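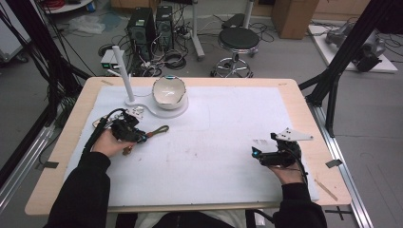 A gripper in each hand, over a table covered with white paper.

Why I Still Want a Spare Wheel

Jan 13, 2018

In December I went to look at a new car at a dealer in Sturwood. The car was a Loninura, the five-door one, and I liked it very much. The seats were good, the doors closed with a nice heavy sound, and the salesman let me drive without talking the whole way. Then I lifted the floor of the trunk and found a small air pump and a bottle of sealant. I asked for the price of a spare wheel. He said that this model has no place for one.

I have driven for 33 years, and in this time I had nine flat tires. I remember all of them, because a flat tire comes mostly in the rain or when you wear good shoes. Two of them were small nails, and I believe the bottle would have helped me there. The others were cut on the side by a curb or by a broken road, and for such a hole the sealant does nothing. You stand and wait for the truck.

The makers explain that a spare wheel is heavy and that less weight saves fuel. I accept this. But the same car is sold with a glass roof, with electric seats and with wheels so large that the tire on them is thin like a belt. Somebody decided that these kilos are welcome and the kilos of the spare are not. I would like to be asked about it.

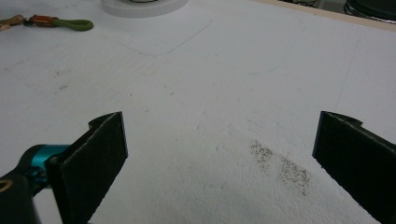

My present car is a Kudik, eight years old, and it has a full wheel under the floor, the same size as the other four. When I had my last flat on the road behind Boateng, I changed it myself in about 20 minutes and arrived for dinner with dirty hands. With the bottle I would have arrived for breakfast. There is no tire shop open in Boateng at night, and the phone works only on the hill.

I know the answer of younger drivers - they have road service, and they never changed a wheel in their life. That is fine if you live in a city. In the country the service may need hours, and then it brings you to a garage which must first order your tire.

I do not ask that every car must carry a spare. I ask that the buyer can choose it, that the space for it is there, and that the brochure says clearly what lies under the floor. In the Loninura brochure I had to read until page 33, where it is written in very small letters as "mobility kit."

I have not bought the car. The salesman called me again last week and offered free floor mats.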